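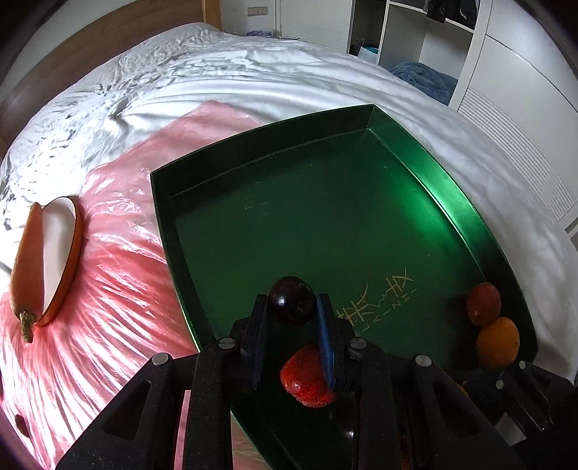 Fig. 4. Gripper closed on a plum over the green tray, with a strawberry just below it.

4.2 Recording your first fruit set

Now for the fun part! Your Lellby grippers are charged and paired, so it's time to give the model something to learn from. Any soft or hard surface in your home will do, beds included.

1. Set a tray down and put a few pieces of fruit in it. Mix sizes and colors freely (the model loves variety!).

2. Open the Koo app and tap New Set. Wait for two beeps.

3. Bring the open fingers down over one fruit and squeeze the trigger slowly until they touch both sides.

4. Lift, move the fruit to a new spot, and let go. Tap Save.

5. Repeat until the counter reads 20, then shuffle everything and start another set.

Note: Fumbled a grab? Keep it! Mark it Missed in the app and carry on. Missed grabs are great training material too.

Note: A Dristora base model starts to get good at fruit after 704 saved grabs, and it really shines at more than 3000.

CAUTION: Go easy on soft fruit. Keep the squeeze setting under 66 for berries, and wipe juice off the finger pads before the next set.

If the counter stops moving, see 6.1, Wirent sync errors.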